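Tips for things that live on the table

By Seren Watkins

Most household pages will tell you to buy a box for everything. I have tried the boxes. Three Wolesau organisers later, I had the same muddle with lids on it. What follows is what I still do after a year, minus the ideas that sounded clever and wasted a morning.

Cloths first

Lay a cloth on a table before you put anything on it, and choose a plain one. Patterned cloths are sold on the grounds that they "hide marks", and they do, right up until you put your elbow in one. A plain cloth shows a drip while it is still worth dabbing.

Ironing is optional. I shake mine out, pull it straight from the corners and smooth it with the side of my hand.

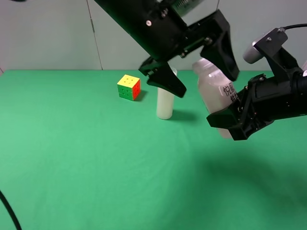

Sesmont sells a set of weighted clips for 'perfect drape', and I can't see who needs them indoors. They catch your sleeve and they mark the edge of the table. If a few soft rumples bother you, smooth from the middle outwards and then stop looking. The green cloth is slightly rumpled and the cube, the cup and the bottle stand on it perfectly well. Where you do want it dead flat is under anything with a flame, and there I would take the cloth off altogether.

Milk

The usual advice is to decant milk into a glass jug because it "keeps better". I have never found that it does. You now have a jug to wash and no date to read. Leave it in its own bottle, pour what you want and put it back in the fridge with the cap on tight.
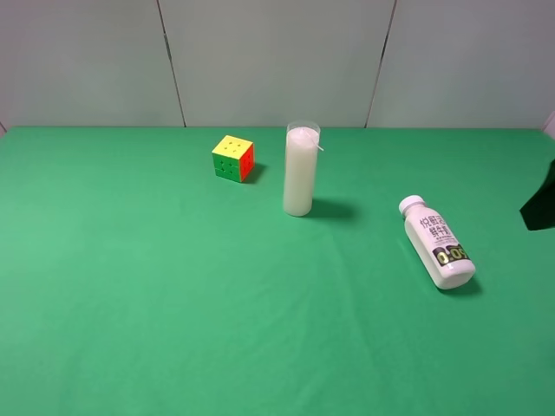
If you must have a jug for visitors, fill it by the cupful. Whatever has stood out through a long breakfast should not go back in with the fresh.

For rinsing empties, use cold water first. Hot water on milk leaves a film that you then have to scrub at. Put in a little cold, cap on, shake, tip out, and only then use warm water with a drop of washing-up liquid. The Clundus bottle brush is no better than the one from the market.

Candles in glass

You will read that a candle in a glass holder should go in the freezer so the wax pops out. It worked once for me and cracked a holder the next time.

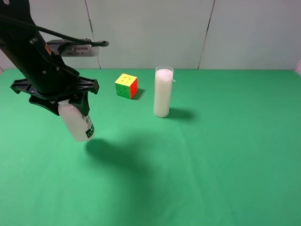 These days I scoop out what I can with an old spoon, stand the glass in warm water and wait for the rest to loosen. Wipe it with kitchen paper and put the paper in the bin. Wax must never go down the sink, whatever the packet says about it being natural.

Puzzle cubes

A stiff cube wants dusting before it wants oil. Use a dry, soft paintbrush along the grooves, turning a layer at a time. I tried Wogan polish on one in May and it turned greasy and picked up every crumb in the house.
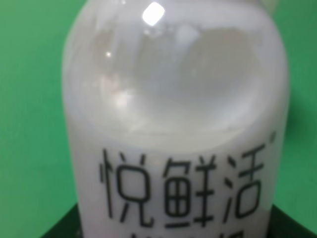

Can I wash out a plastic milk bottle and use it again for milk?

I wouldn't. The neck and the inside of the cap are hard to get properly clean, and sour milk needs very little to get started. Use it for watering the houseplants, then recycle it.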